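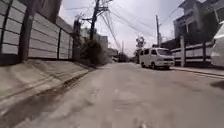
Okay, settle in with a cuppa, because I have been walking for an hour every morning since last August and I've finally got enough thoughts saved up to bore you all with. A thread on walking when you are not, by nature, a walker.

1/ I should say straight up that I came to this late and with bad knees. I was one of those people who would circle the Costgate car park for ten minutes to get a spot near the trolleys. My doctor asked how much I walked in a day and I said "oh, a fair bit", and then my phone told on me. 747 steps. On a weekday!

2/ So I started small, and I mean embarrassingly small. To the corner and back, in my gardening shoes, before anyone in the neighbourhood was up to see me. I set myself 200 extra steps each day for the first week and I counted every one of them out loud under my breath like a kid playing hide and seek.

3/ The shoes, while we're on the subject. Please don't do what I did and stay in the gardening shoes for a month. I had a blister on my left heel the colour of a plum. I ended up with a plain grey pair from the outlet place in Skilldale, half a size bigger than I'd normally wear, and I've had no trouble since (touch wood).

4/ Socks matter as much as shoes, and I'll go to my grave saying so. Wool blend, even in warm weather. My sister laughed at me until she borrowed a pair, and I haven't seen them since.

5/ People always ask what I listen to. For the first few months it was podcasts, mostly true crime, which is a silly choice at quarter to six in the morning when you're on your own and a cat jumps off a bin. Then my earbuds died in the middle of a walk and I never got round to replacing them. Now I just listen to whatever's going – magpies, somebody's kettle, the early bus changing gear on the hill.

6/ I also do my best remembering on foot. Birthdays, the name of that actor, where I put the good scissors. I've started carrying a little notebook in my back pocket because by the time I'm home and the toast is on, it's all gone again.
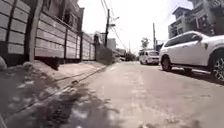 Long fence on one side, parked cars on the other.

7/ Right, pace. I used to think a walk didn't count unless you came home puffed. I tried a program called Mandagi that a friend at work swore by, where you go fast for three minutes and slow for three, and a cheerful voice tells you when to swap. I lasted nine days. I'm sure it's marvellous for some people but I don't like being told to hurry by a telephone.

8/ What suits me is a steady amble where I could chat the whole way if I had company. Some mornings I do have company, and those are the quickest hours of the week. We once got so deep into whether you should rinse rice that we walked straight past my own gate and had to double back.

9/ Weather! I have become a terrible bore about weather. I look at the forecast the night before and again when I wake up, and I have opinions about drizzle. A light coat with a proper hood beats an umbrella every time. Wind I can't abide, and on a really blowy day I'll do laps of the hallway with the radio on and feel no shame about it.

10/ For anyone in the heat, go early or go late and carry more water than you think you need. I learnt this one visiting family in Lukow, where I set off after breakfast feeling very pleased with myself and had to be picked up from a bench. 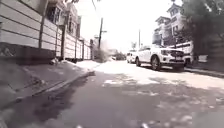 11/ Choosing a route took me longer than it should have. I had an idea that a proper walk meant a park or a river, somewhere you'd drive to, and of course once driving was involved I didn't go. Ordinary streets are fine. What I look for now is a footpath with a decent kerb between me and the road, and a bit of dappled shade falling across the way like you get here, and if I can find those two things I'll happily do the same stretch five days running. You notice more on the fifth day than you do on the first, anyway.

12/ The numbers, for those who like numbers. I added 1000 steps to my daily goal every month until my knees asked me to stop, and then I took a bit off again. My longest run of days without missing one was through the autumn, and it ended with a head cold and a whole weekend of soup. I was quite put out about losing it, and then by the Monday I'd forgotten to be.

13/ Has it changed my life? My jeans fit much the same. I sleep better, I'm nicer before nine o'clock, and I know which house on the next street makes bacon on Sundays. My doctor was pleased, and I was so pleased that she was pleased that I walked home from the appointment in my good shoes. Blister, right heel this time.

14/ If you're thinking of starting, start with the corner and back. And if you already walk, tell me where you go and what socks you wear, I'd love to know. I'll be reading the replies over lunch.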